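We use cookies to remember your settings and count visits. Accept | Manage preferences

Lining a Round Waste Bin So the Bag Stays Put

A small job that makes every other cleanup in the room easier!
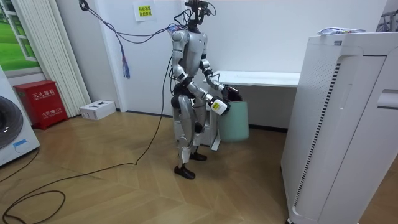

The floor bin beside the long white table, within easy reach of anyone working there.

I love a round bin. It tucks in next to a table, there are no corners to collect crumbs, and you can spin it around to wipe the whole outside without getting up off your knees. The one thing round bins do badly is hold on to a bag. You drop in an apple core, the liner slides down the side, and the next person tosses coffee grounds straight onto bare plastic. Let's fix that!

What you need

- a round bin with an open top
- bags that fit it (see the next part)
- a damp cloth and a dry one
- dish soap
- one wide rubber band, optional

Pick the right bag

Most slipping comes from the bag size. Take a piece of string, run it once around the rim, and measure the string. Now lay a bag flat and measure straight across the opening, then double that number. You want the doubled number to be a little bigger than the string. My bin at home is 300 mm across the top and 756 mm is the smallest doubled width I can use without a fight. Even a snug bag like that only just reaches over the lip, but a bigger one folds up so much at the rim that it flops.

Check the depth too. Stand the bag next to the bin (pinch it at the top and let it hang) and make sure it reaches the floor with a good hand's width left over for folding. I buy the Hallix rolls because they tear off cleanly, but any brand in the right size is fine.

Clean first, line second

1. Pull the old bag up by its edges, twist, and knot it. Go slowly if it's heavy, and keep your other hand on the rim so the bin doesn't lift with it.
2. Squirt a little dish soap into the bottom and add 500 ml of warm water. Swish, scrub, and pour it out.
3. Wipe the inside with the damp cloth, then dry it all the way down. A wet bin grabs the bag halfway and you'll never get it to the bottom.
4. Run the dry cloth over the outside of the rim. Greasy rims are slippery rims.

Put the new bag in

1. Shake the bag open with one big snap. So satisfying!
2. Push your fist into the bottom of the bag and press it down until you feel the base of the bin.
3. Sweep your hand around the wall to push the trapped air up and out.
4. Fold the top edge over the rim, 2 inches or so of overhang if your bag allows it. Start at the side closest to you, then the far side, then left and right.
5. Still loose? Gather the slack at the back, twist it once and tuck the twist under the fold. The rubber band goes over everything, just below the lip.

If your bin has a flared top, put the band under the widest point. It will creep upward if you set it any higher.

Where to stand it

Next to a table is my favorite spot, just in front of the edge, so scraps can be swept off the top and right in. Leave enough floor clear that you aren't stepping around it. On a wood floor I like a felt circle under the base, which lets you slide the bin out for mopping.

Change the bag when it's three-quarters full. Past that point the fold starts pulling loose and you're back to fishing a liner out of the bottom. And keep a few spare bags flat underneath the one in use, so the next one is already waiting when you carry the full one out!

Contact | © Saronent Home Notes | Back to top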